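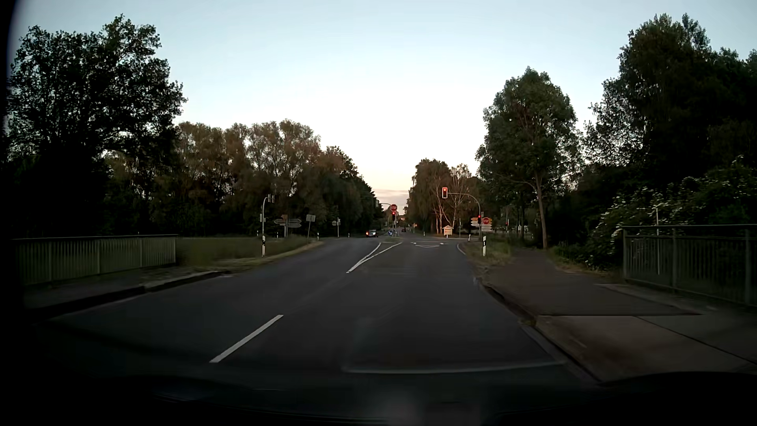
Drivers wanted for early morning delivery route

Liltano is hiring two part-time drivers for its morning bread and dairy route. The work is mostly on two-lane country roads, with a stop at each village shop and a few farm stores along the way. You start while the roads are quiet and are done before lunch.

What you will do

Load the van at our Ralach depot from the list left on the door. Drive the route in the order given and carry the crates into each shop. Pick up the empties from the day before and bring them back. There are 12 stops on the short route and 15 on the long one, and drivers switch between the two every week.

You will go through several junctions with traffic lights. Please stop for a red light even when there is no one else on the road. We plan the route times with the lights in mind and we do not ask anyone to make up minutes.

What we need from you

- A full license for a car or small van, held for at least two years
- Comfortable driving in low light
- Able to lift a full crate and carry it up a few steps
- A way to get to the depot on your own, as there is no bus at that hour

Experience with deliveries is helpful but we will show you the route. For the first seven shifts you ride with one of our regular drivers, and those shifts are paid at the full rate.

Hours and pay

Shifts are five hours, four mornings a week. New drivers get a one-time payment of 400 after the trial period, on top of the hourly wage. We will tell you the wage when we call - it depends on how long you have been driving for work. Gloves and a winter jacket are provided. The van stays at the depot between shifts and cannot be taken home.

How to apply

Write a short note with your name, phone number and the mornings you can work. A resume is fine but not required. Leave it at the depot office for Odette Rolland, or hand it to any of our drivers.

Posted January 7, 2021. The second position does not start until April, so let us know if you would prefer the later date.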